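Speaker notes: The stall that wasn't logged
Slot after the coffee break, 32 minutes with questions. Gleice Bezerra speaking, Valdemar Kragh on the laptop.

Opening
Say who we are. Bench automation group at Susora, Tamport site. Two-arm cell, small liquid handling jobs, mostly moving glassware and picking up a pipette. Ask how many in the room have had an arm stop in the middle of a run with no error on screen. Wait for hands.

What happened
September, run 23 of a repeat test. The right arm closed on a flask, lifted it a little and stopped. The screen said "ready." The arm was still holding torque. The operator read "ready" as safe and reached in to take the flask out. The arm finished its move with her hand next to it. She got a bruised knuckle and the flask broke on the bench. It held water, so cleanup was easy. Say that early or people will worry about it for the rest of the talk.

Slide 4. Leave both up while talking.
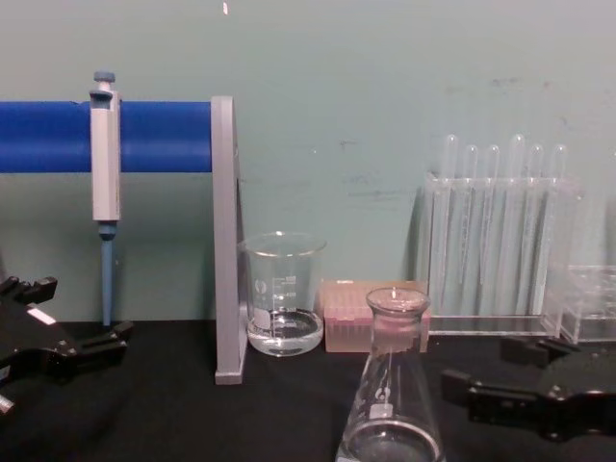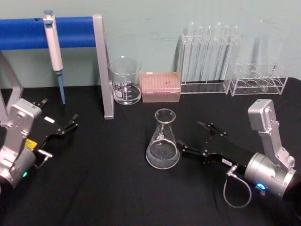
The fault was in how we handled a lost message. The gripper reports its finger position to the arm controller, and the controller waits for that report before the next move. Our timeout was set to 800 milliseconds. When it ran out, the task program dropped back to its idle screen, but the move stayed in the controller's queue. The next good report released it. Point to the flask in the middle with the right gripper next to it, and then to the test tube rack behind. Anyone taking glass out of there by hand has to put an arm between the grippers or over the top of them. Pause here.

Why we missed it
We had run the same task 1,000 times in simulation. The simulated gripper never lost a message, so the timeout branch was never used. Valdemar found the cause by pulling the connector on purpose with the cell clear of people. It came back on the second try. Show his log, slide 6. Read out the two lines in red and skip the rest.

The log had its own problem. We wrote down errors and completed moves. A timeout counted as neither one. If anyone asks how many stalls there were before run 23, the answer is we don't know.

What we changed
Timeout now clears the queue and drops the arm to a protective stop.
The screen shows "ready" only when the controller confirms there is no move waiting.
Every timeout gets a line in the log with the arm, the task step and the time.
Hands stay out until the stop button is pressed. This was already in the written procedure. It was on page 3 and people had quit doing it for short stops.
Gripper cable rerouted and clamped. The old one had a worn spot near the wrist.

Don't oversell the cable. It caused the lost message, but a lost message should never have led to a moving arm. Mogensen had the same kind of queue problem on a packing cell and gave us their test list. Thank them by name on slide 8.

Still open
We don't have a light curtain on this cell. The quote from Bosurwood is in and we are waiting on budget. Until then the speed limit stays at the low setting whenever a person is in the room.
The left arm runs the same code but has not had the pull test yet.

Questions we will probably get
Was the operator trained? Yes, and the screen told her the wrong thing.
Did we report it? Yes, the same afternoon, to site safety.
Can we share the test script? Yes, Valdemar has copies. See him at the break.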